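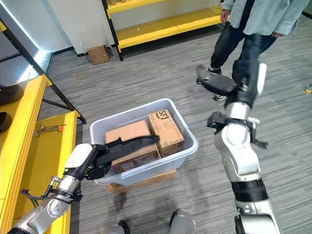

Agbeko review: a parliament tracker that gets the boring parts right

I cover the district assembly in Erngate and, when the budget is on, the national house as well. For most of the last session I used Agbeko, a paid web service that follows bills, committee sittings and attendance, and sends you a note when something moves. I paid for my own subscription. The company did not know I would be writing this.

Setup took me one evening. You choose the chambers you want, then the members, then the subjects. I started with 153 members on my list, which was a mistake. My phone went off through breakfast and again at lunch. I cut the list down to the local government committee and the members for our own area, and after that it was usable. The setup page could warn you, and it doesn't.

The attendance log is the reason to buy it. Each sitting gets a page with the members present, the members absent with leave, and the members absent without it, taken from the published record. You can pull up one member and see the whole session on a single screen. Before this I kept the same thing in a spreadsheet and fell behind every May. When a member told a radio host that he had never missed a committee meeting, I had his page open before the interview finished. He had missed 8.

The log is only as good as the record behind it. If the clerk's office posts late, Agbeko is late. It also marks a person present for the full day if he signed in, even if he left before the first motion. The help pages say so, but far enough down that I found it by accident. Anyone quoting these numbers in print should read that page first and then call the member.

Bill tracking is decent. Each bill has a timeline, and you can put two versions side by side with the changes colored in. It handled the revised property rate bill well, including a clause that had moved from one section to another without a word changed. Flikero, which I used the year before, showed that sort of thing as one deletion and one addition. Tables are weaker. A schedule of fees came through with the columns run together, and I went back to the PDF.

Search is slow. A plain name search takes a few seconds, and a phrase search across a full session can take 15 or more. It does find what you ask for. Spelling matters, though. A search for Dogbe brings up every Dogbe in the record, and the filter by chamber resets itself when you go back a page.

I lent my login to Selorm Aidoo for an afternoon (the plan allows 2 users) while he was working on a story about the market lease vote. He liked the vote pages and didn't like the alerts. His complaint was that an alert tells you a bill has been "updated" with no hint of what changed, so you have to open it every time. I agree with him. On a busy day most of mine were typo fixes.

Support was fair. I wrote in about a member listed under the wrong party and had an answer from Delali Dogbe on the support desk the next morning, with the page corrected by noon. A second message, about the fee table, got a reply saying it was a known problem. It still is.

The phone version is the same site squeezed down. Reading is fine – comparing two versions of a bill on it is hopeless. There is no offline mode, and the signal in the assembly building is poor, so I save the order paper before I go in.

Export works to a plain spreadsheet file. Dates come out in one format for sittings and another for votes, and you will need to fix that by hand before sorting.

I also looked at Grivside, which is cheaper and has a cleaner front page. It covers the national house only and has no attendance log at all. If you just want to know when a bill is up for its next reading, it will do that, and you can skip the larger bill.

For a reporter, a ratepayers' group or anyone who has to check what a member says against the record, Agbeko is worth the money during a session. Pay by the month and cancel over the recess. I have renewed mine through the budget debate.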